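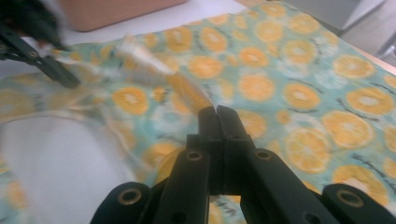

Do you iron a cotton tote before folding it?
Only if you want it to look smart. A good shake and a smooth-down with your palms does the job for a bag that's going back in a drawer.

Re: folding tote bags so they stay folded

innes_r
That's the short version from the top of the thread, and I'll stand by it. I own far too many of these bags (my other half says so about twice a week) and I've not ironed a single one. Lay it on a table, smooth it, tuck the straps in, fold it in thirds, done.

KamranB
Thirds lengthways or across? I've been doing it lengthways and the straps pop out of the end like a pair of ears.

innes_r
Lengthways first, then roll from the bottom up towards the straps. Use the straps to wrap round the roll at the end. Lovely little bundle!

asif.hayat
Sorry but rolling is awful for printed fabric. Mine has a big bright pattern and after a winter rolled up in the car it had creases that never came out. Flat fold every time, straps laid down the middle. I will die on this hill.

Zandia528
Was yours cheap fabric though? I've got one from the Koltberg shop, thick as a tea towel, and it's been rolled since October with no trouble at all.

asif.hayat
It was a freebie, so fair point — but I still say flat. They stack in a drawer and you can see which is which.

przemek_k
Flat for me too. I put my overnight things in a plastic basket first and only then decide which bag they're going in. Otherwise I fold the bag, put it away, and have to get it out again for the toothpaste. The citrus or flowery sort of pattern is my favourite because I can spot it from across the room. 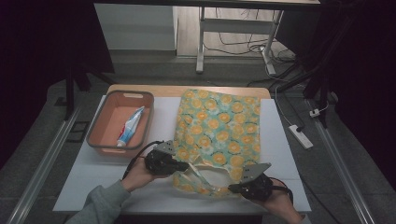
Photo: Przemysław Kalinowski

KamranB
Oh that's a cheerful one! I can't decide if they're oranges or flowers. Where do you put the straps when you fold it, inside or out?

przemek_k
Inside. I leave them out till last and then flip the lot over on top of them. Cream straps do pick up muck, mind you, so they get a scrub with a bit of hand soap every so often.

tariq_t
Can I ask about the basket? I've been looking for a peachy pink one like that for our bathroom and all I can find is grey, grey or white. A handle hole at the end is a must, I carry mine up two flights.

przemek_k
No idea on the make I'm afraid, there's no label left. Try the market by the station, they had stacks last time I was in.

tariq_t
Cheers, will have a nose.

innes_r
Back to the rolling — Kamran did you try it?

KamranB
Tried it with 5 bags this evening. Four were fine and the big one from Shaikh unrolled itself before I'd got the drawer shut. I'm going flat for the big one and rolling the rest, so you can both be cross with me.

asif.hayat
I'll take one out of five. Put a book on it overnight.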